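La pince à louer, ou l'art de déléguer son poignet

On nous promettait des majordomes. Nous voici avec une poignée. La formule de Vumine, que j'ai prise en juin pour un mois, consiste à recevoir une pince qu'on tient soi-même, à ranger sa vaisselle avec et à renvoyer les enregistrements, afin qu'un bras mécanique apprenne un jour à en faire autant. Le tarif : 139 euros. Oui, c'est moi qui paie, et c'est moi qui travaille.

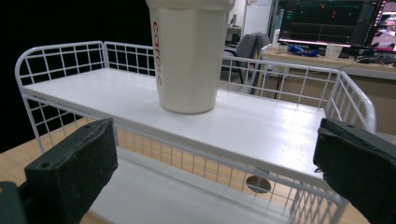 Un gobelet Carote sur l'étagère en fil blanc, entre les deux mors de la pince.

Soyons juste, l'objet est bien pensé. Les mors garnis de mousse pardonnent beaucoup, et Joyce Kashindye, qui teste ce genre de matériel chez Nudstead, m'assure qu'on s'y fait en huit séances. J'en ai mis le double. Prendre un gobelet avec deux doigts rigides oblige à réfléchir à un geste que l'on exécute depuis l'enfance sans y penser, et l'on en sort avec un respect neuf pour son pouce.

Le contrat demande 100 gestes par semaine, ce qui paraît modeste jusqu'au mardi soir de l'âme — ce moment où l'on soulève la même tasse en se demandant à quoi ont servi ses études.

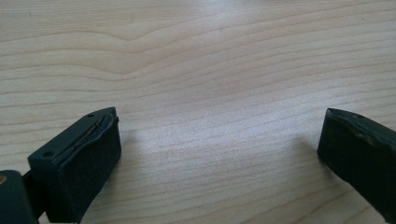 Reste la vraie question, celle du partage. Walid Zein, avec qui je me dispute volontiers là-dessus, soutient que le client achète un apprentissage sur mesure. Je veux bien. Mais la notice prévoit que mes gestes profitent à tous les abonnés, et je n'ai trouvé nulle part la ligne qui me ferait une remise. Près de 700 foyers seraient inscrits, selon Vumine. Cela fait beaucoup de professeurs qui règlent leurs propres frais de scolarité.

Je renouvellerai peut-être, à condition que l'on inverse le sens du virement.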